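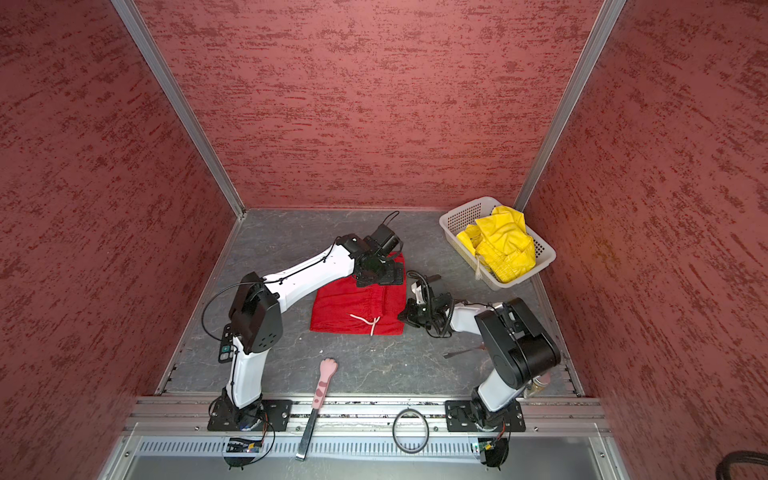 Clellelmont Touchline and Player Bans

Data card, version 2
Maintained by Zuleica Cordeiro and Rosângela Barros
Status: complete for the seasons covered, small corrections still possible

What is in the data

The dataset has 1547 disciplinary decisions from the Clellelmont district football league. One row is one decision against one person. A person with two decisions from the same match has two rows, and a decision against a club as a whole is kept in a separate file. The decisions come from 486 matches, and 64 of them were appealed.

Most rows concern players. Coaches, assistants and other people from the bench are also included, and this is the part we were first interested in. Rosângela wanted to know if touchline bans become longer when the same coach is punished again. She needed a table for this and the league had only the written bulletins.

Files

decisions.csv: the main table
clubs.csv: decisions against clubs, with the same columns where possible
appeals.csv: result of each appeal, joined by decision_id
codes.txt: list of offence codes and what they mean

All files are UTF-8, with a comma as separator. Dates inside the tables are written year first. Empty cells mean that the bulletin did not give the information. They do not mean zero. Please be careful with this in the column fine, where a real zero is also possible.

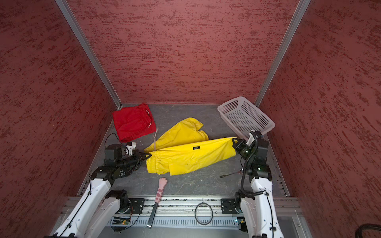

The yellow trousers, held by the waistband.

Columns of decisions.csv

decision_id: our own number, stable between versions
season: the year in which the season started
match_id: empty if the offence did not happen at a match
role: player, coach, assistant, other
offence: code from codes.txt
minute: minute of the incident as written by the referee, or HT for half-time
matches_banned: whole number
suspended: yes if the ban is conditional
fine: in local currency, not corrected for inflation
division: the division at the time of the decision
text_length: number of characters in the original decision

The names of persons were removed. In their place there is a person_key, which is the same in all seasons if we were sure that it is the same person. When we had a doubt we gave a new key. So the number of repeat offenders in this data is probably a little too low.

How it was made

The league publishes its bulletins as scanned pages. We used the Molico text reader for the first pass, and it did well with the newer bulletins and badly with the older typewritten ones. After this, each row was read again by one of us against the scan. Over 1000 rows needed some correction, in most cases only a wrong letter in the club name or a minute such as 71 that was read as 11.

Offence codes were given by hand. Zuleica coded everything, then Rosângela coded a part of the rows without seeing the first codes. Where we did not agree we talked about it and changed the guide. The hardest line to draw was between "dissent" and "insulting words". The bulletins themselves are not consistent here, and one season uses only the first expression.

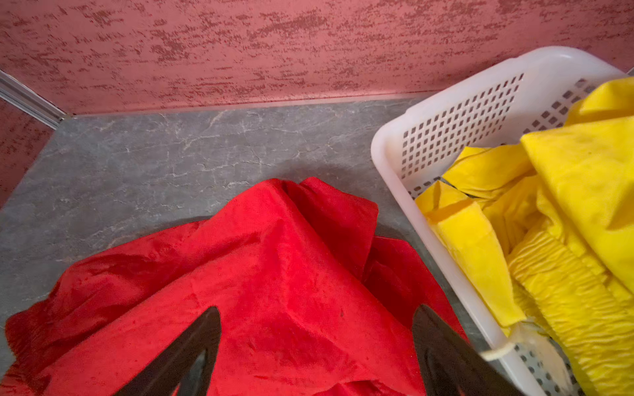 Known problems

Abandoned matches have a match_id but no final score, also when the league later awarded the points.

The two cup competitions, the Plastar Cup and the Batista Cup, have their own disciplinary rules. A ban from a cup match was sometimes served in the league and sometimes not. We write the length of the ban as decided, and we do not try to say where it was served.

For one winter the bulletins are missing from the archive. We asked the league office and they looked also, without result. The gap is visible if you plot the decisions by month, so please do not read it as a peaceful period.

Half-time incidents are coded HT only from the third season. Before that they have minute 45, together with the real incidents of minute 45.

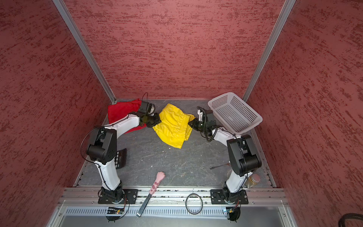 USE AND LICENCE

You may use the data for research, teaching and journalism if you name the source. Please do not try to find out who the persons are, and do not publish a table of single persons by person_key. In a small district this is enough to recognise somebody.

The data is not suitable for judging individual referees. We do not have the matches without any decision, therefore you cannot calculate a rate from it.

Changes from version 1

Added appeals.csv.
Moved club decisions out of the main table.
Corrected the division of the clubs promoted after the June meeting.
Removed duplicate rows which came from bulletins printed twice.

If you find a mistake, send us the decision_id and the page of the bulletin. Zuleica answers for the tables and Rosângela for the offence codes.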